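Courses > Shared Workshop > Build an Arm > Handout 9

Handout 9: Kitchen reach tests

Tutor: Pankaj Pathak

By now your arm should home itself without complaint and the gripper should open and close on command. If it does, well done -- you've finished the fiddly half of the course! November is for the fun half, where we point the thing at household objects and find out how good our sums were.

We start with a pot because pots are brilliant teachers. They are round, they are shiny, and they stand taller than you expect once the wrist is down at table height. A move that looks lovely on the laptop can sweep a finger straight into the rim.

Set the arm to the Swai pose (fingers open, wrist low, nothing in the grip) and bring it up beside the pot at 40 per cent speed. Stop there and look at the wrist view before you go any further.

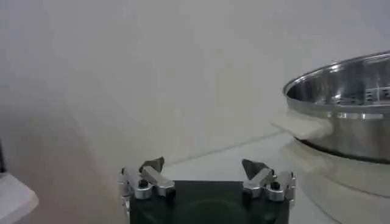
Reading the wrist view

1. Find both finger pads first. They should face each other across a clear gap. If one leans in more than the other, go back to Handout 2 and reset the linkage.

2. Judge the space between the right-hand finger and the pot. Polished steel throws highlights back at the camera, and the slots in a steamer basket make bright and dark stripes that our edge finder (Rono) loves to mistake for real edges. Turn its threshold up until the stripes go quiet.

3. Watch for soft things. Anything like a folded cloth beside a pot has no firm outline, so keep your path well clear of it.

4. Save the pose and write down the base encoder reading. Mine was 1,376; yours will differ, and that's fine.

For next time

Repeat the approach from the other side, still with the gripper open. Bring your saved poses and one odd-shaped thing from your own kitchen. I can't wait to see what turns up!

Related handouts
Fitting the Fodach wrist bracket
Wiring the Tirnow driver board
Finger pads: shapes and glues
Tuning Rono for shiny objects

Contact the tutor | Back to top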